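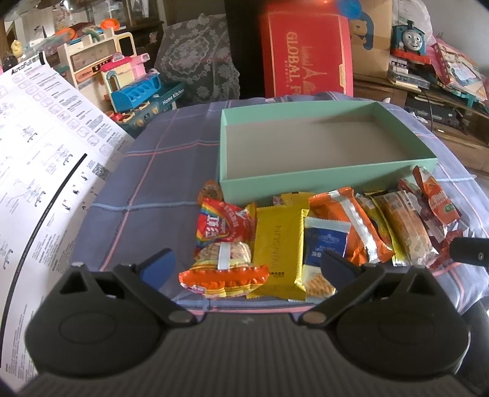

# Week 6: Can it put the snacks in the box yet?

Handout for Machines and Ordinary Work. Read before section and bring a pen, as there are blanks at the end and I do check.

Last week we covered floors. Floors are where household robotics keeps its trophies, mostly because a floor has the decency to stay flat. This week we move up to things that have to be picked up, and we'll stick with one chore for the whole session: a pile of packaged snacks on a cloth, an open box, and the instruction "put those away."

A six-year-old can do this, though she may eat the evidence.

## 1. What the instruction leaves out

"Put those away" is three words and a great many decisions. Before section, try writing the job out for a helper who has never seen a cookie. You'll find you need to settle at least these:

- what counts as one item
- which item goes first, when several are lying on top of each other
- how hard you may squeeze
- which way up things go, if it matters
- when to stop

That last one gets skipped every year. A person stops when the table looks right. A machine needs "looks right" spelled out, and a plaid tablecloth gives its camera plenty of other edges to be interested in.

## 2. Why wrappers are rude

Robot arms in factories have been lifting car doors for decades, so students reasonably ask what's so hard about a cracker. The car door is heavy, but it's the same door every time and it turns up in the same place. A snack packet has several bad habits.

**It changes shape when touched.** The wrapper is mostly air and optimism. Push on one end and the other end moves. The computer's guess about where the packet was is now out of date, and the computer made that guess a moment ago.

**It shines.** Glossy film throws back whatever light is in the room. Many depth cameras see a bright patch as a hole, or as nothing. Clear packaging is worse: the camera looks straight through to the biscuits and reports an edge where your fingers would find film.

**It overlaps.** In a loose pile, a red packet half under an orange one can look like a single two-tone packet of a kind sold nowhere. Finding where one thing ends and the next begins is called *segmentation*. Please learn the word; it's on the final.

**It breaks quietly.** Squeeze too little and the packet slides out. Squeeze too much and you've delivered crumbs, correctly sorted. Neither outcome makes a noise the machine is listening for.

## 3. Two fingers

Most grippers you'll meet in the readings have two fingers and no palm worth mentioning. Engineers like them for good reasons: fewer motors, fewer things to snap, and the math stays on one page. Soft pads at the fingertips do a lot of the work, since rubber grips film far better than bare metal or hard plastic does.

With two fingers the usual plan is the *pinch grasp*. Come in from above or in front, close on opposite sides, lift. On a packet with crimped ends you can sometimes pinch the crimp itself, the part people tear open. It's thin and doesn't crush anything. It also lets the packet swing like a pendulum on the way to the box, so you've traded one problem for another.

An item leaning upright against the box is a gift or a trap. The sides are easy to reach, but one nudge and it's lying down somewhere new. Decide which you think it is before section.

## 4. How the machine learns it

There are two broad camps, and they are civil to each other at conferences.

The first writes rules. Find an item, pick the highest, close to a set force, move over the box, open. You can read the rules and see why it failed. You will be reading them often.

The second collects demonstrations. People do the chore many times with a gripper held in the hand and a camera mounted on it, and a model learns to copy what they did. The attraction is that you can record in an actual home, among the toys and the stacked books, and skip the spotless lab bench. The cost is that the model copies the hesitations too.

The course's running case, the Skikum tabletop arm from Trendmont, began in the first camp and moved to the second. In our own trials last October it was given 800 attempts at single packets. It failed 141 of them. The students running the trials sorted the failures by cause, and the biggest heap was "picked up two." I'd call that ambition, but the rubric calls it a failure, and the rubric wins.

The Maihi, our other arm, uses suction. It's superb on flat boxes and hopeless on anything wrinkled. Expect it to be smug in Week 8 when we do parcels.

## 5. So, yet?

Depends on what you're buying. If you want one kind of packet, on a plain belt, under good lamps, then yes, and it has been yes for a while. If you want a mixed pile in somebody's living room, then sometimes, slowly, and with a person nearby. Our best full clear of a mixed pile took 25 minutes – a time most of you could beat using your feet.

Speed isn't everything, of course. A slow helper that works while you're out is still a helper. But a slow helper that needs watching is a hobby.

## For section

Allow 30 minutes. Write on this sheet.

1. Choose a packet from the pile that you'd have the machine take first: ____________ . Give your reason in one sentence.
2. Choose the one you'd leave until last: ____________ .
3. Write a stopping rule for the chore. It must work if a packet falls behind the box.
4. The box's long side faces the pile. Would you turn it? Who turns it, you or the machine?
5. Name a chore at your own home that's harder for a machine than it sounds. Laundry is taken.

**Reading:** the Direll notes, sections on grasp failure and on clutter. Skip the appendix unless you enjoy matrices.

**Bring:** one sealed snack in a soft wrapper. Sealed at the start of section, please. Last term's set went missing during the break and the arm was cleared of all suspicion.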